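Giving up the second freezer

4 min read

We switched off the garage freezer in September. It came with the house at Mimdale and I had never once asked whether we needed it. For years it held bread, stewed apple in old ice cream tubs, and things I had cooked too much of and didn't want to throw away.

Eating it down took longer than I expected. I wrote a list on the back of an envelope and stuck it to the lid, and we crossed things off as they went. The soup was fine. The fish pie had gone grey at the edges and I put it in the bin. I also found a bag of gooseberries that Heather Aitken gave us before she moved, and made 5 jars of jam with them, which came out a bit runny.

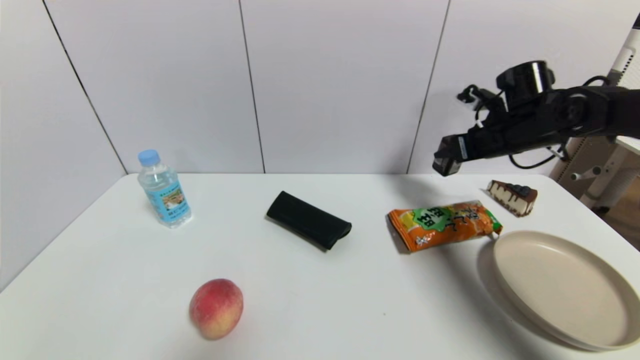 The main change is in how I shop. I used to buy 2 loaves at a time and freeze one. Now I go to the baker more often and get a small one. I walk there if it's dry. Meat I buy for the next couple of days and no further ahead.

I do miss the ice packs, and having room for a whole batch of stock. Finlay Mowat has offered me a shelf in his, but I haven't taken him up on it yet.

The freezer itself went to a family in Jardine who collected it with a trailer. There is a clean square on the garage floor where it stood. I'm thinking of putting the bikes there.

Get new posts by email. Enter your address to subscribe. You can unsubscribe at any time.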